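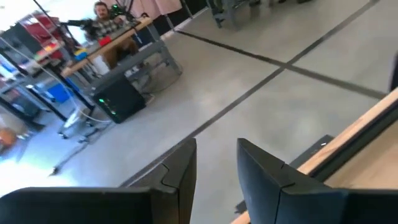

Grey concrete floor next to a wooden tabletop with a black rim.

Print this page | E-mail this page

Building Materials 831, Handout 8
Concrete floors: moisture, curing and finishes
Instructor: Iulian Oprea

Last time we stopped at the mix. Today's notes pick up after the slab has been placed and leveled.

Setting, curing, drying

Students mix these three words up every year, so learn them separately. Setting is the change from a wet mix to a solid you can stand on. It happens within hours. Curing is the longer chemical reaction between cement and water, and the concrete keeps getting stronger while it goes on. Drying is the loss of the water that the reaction did not use.

Curing needs water. A slab that dries out too soon will have a weak, dusty top. This is the reason crews cover new slabs with plastic sheets or wet cloth, or spray on a curing compound. A curing compound can also stop glue or paint from sticking later, so write down which product was used and pass it on to the flooring crew.

Where the moisture comes from

There are two main sources in a floor on the ground. One is the leftover mixing water. The other is the soil, which can send water vapor up through the slab for the life of the building. A vapor barrier under the slab deals with the second source. It does nothing about the first, and it means the slab can only dry from the top.

A floor can look dry and still hold a lot of water lower down. When you put vinyl or another tight covering over it, the moisture evens out through the slab and reaches the glue. Look back at the Navaratnam warehouse case from March. The surface had been checked by eye, the tile went down on schedule, and the seams opened the same season.

Testing

The plastic sheet test: tape a square of clear plastic to the floor, seal all the edges, leave it overnight or longer, then look for drops or a darker patch. It is cheap, and it can miss moisture deep in the slab.

The probe test: drill a hole to a set depth, put in a sleeve, wait, and read the relative humidity inside. Most flooring makers give a limit for this reading. Run the building at its normal temperature before and during the test. Record the hole depth with every reading.

Joints

Concrete shrinks as it dries, and it will crack. Control joints are grooves cut to make the crack follow a straight line. Cut them early, as soon as the saw does not pull stones loose. Inside corners and columns need attention, as cracks like to start there.

Finishes

Sealer: soaks in or leaves a thin film. Easy to renew. Color stays close to plain concrete.
Paint: low cost, wears through in walking paths.
Epoxy: hard and easy to mop. Needs a clean, rough surface and a dry slab.
Polished: ground with finer and finer grit. Stains from acid if spills are left.

For next class

Read the Golel school report, 30 pages, and skip the appendix. Write one page on which test you would have used and when. Hand it in to Chaminda Bhattacharjee by April 17, 2020.

Filed under: Course Handouts > Floors and Slabs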